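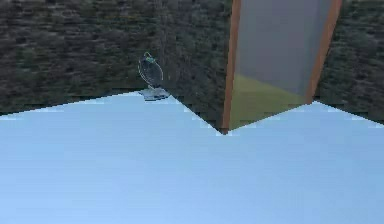
Figure 1. Training view of the blue floor area, with the doorway opening to the right and the small oval object to the left.

Section 4. Preparing the Training Room for a Patrol Rehearsal

4.1 Purpose

The Sindel rounds unit now carries out the evening checks at Dultidcombe that were formerly made on foot by duty staff. Staff remain responsible for every decision that follows a check. Their work has moved from walking the route to planning it, rehearsing it on screen and answering the queries the unit raises. This section explains how to rehearse a route in the simulated room before it is released to the building.

The duty planner carries out the rehearsal. A second trained member of staff must approve it. Uliana Moroz keeps the list of trained staff for the day shift and Hamisi Mosoti keeps the list for the evening shift.

4.2 Before you begin

Sign in to the Novach planning desk with your own account. Shared accounts were withdrawn when the unit came into service.

Note: A rehearsal takes almost 30 minutes. Please arrange cover for the telephone during this time.

4.3 Procedure

1. Open the room file and select "Rehearse". The room loads with a plain pale blue floor and dark textured walls. These colours are for display only and need not match the building.

2. Find the doorway, which has orange-brown edges and a grey and green interior. Place the first waypoint on the open floor, well clear of the point where the blue surface narrows towards the doorway.

3. Find the small oval object with the teal-green top. Place the second waypoint so that the whole object can be seen from it, including the flat base.

Caution: Do not place a waypoint on the join between floor and wall. Edges may look stepped on the display, and a point set there can be read as lying inside the wall.

4. Turn the view until the table and chairs come into sight. Check that the open floor between the doorway and the table is wide enough for the route you have drawn. Pay particular attention to the chair legs, as thin dark bars that overlap on screen are easily misjudged. Keep the route on the open side of the furniture.
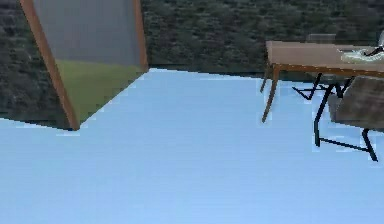
5. Run the route at normal speed. If the unit stops, read the query in full before you answer it. Choose "Accept", "Redraw" or "Refer to supervisor". A referred query goes to Zixuan Xia during the day and to Tsutomu Kamata after 6 pm.

6. Save the route under your own name and send it for approval. The approver must run it again from the start and may not rely on your recording.

4.4 Changes to duties

Staff who used to walk the rounds keep their grade and hours. Each person is given 2 paid training sessions before planning a route alone. The paper round book is closed, but written remarks are still welcome and should be entered in the "Remarks" box.

Note: Any member of staff may stop the unit at any time. No reason need be given at the moment of stopping – a short entry in the log before the end of the shift is enough. Stops are not counted in staff reviews.

Questions about duties should be put to Mamta Bansal. Faults in the planning desk should be reported to the Vasylenko service line.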